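Odov is a word list of vegetable and garden terms, collected from old seed packets, and it's finally big enough to share!

## What's inside

- 266 headwords, from artichoke to zucchini
- 2,000 short usage lines, most of them planting advice
- 4 tab-separated files, UTF-8, with a header row in each

The regional names are my favorite part. One bean can have a different name in every valley, and the `variant` column keeps them all, odd spellings included.

## Getting started

Open `odov_main.tsv` in any spreadsheet program. `term_id` links it to the other files. If you use Stident for sorting, turn off automatic dates first, or "March 2" in the sowing notes gets rewritten.

## Known gaps

Herbs are thin (only the Lambert packets list them) and the squash section still has duplicates. Faden-style plural tags are coming in version 2, hopefully by October. Corrections are very welcome, and so are scans of packets from your own shed!

## Pictures
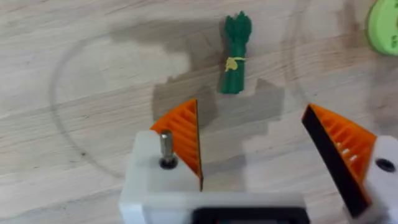
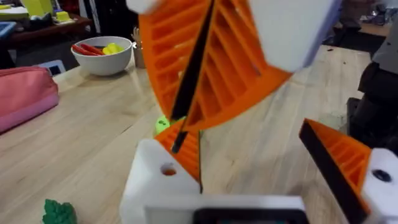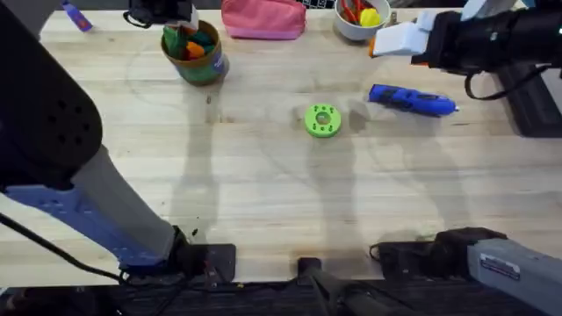
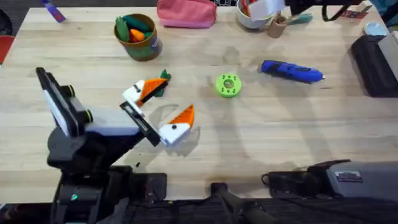
*First picture: toy asparagus with a yellow tie, for the entry "bundle."*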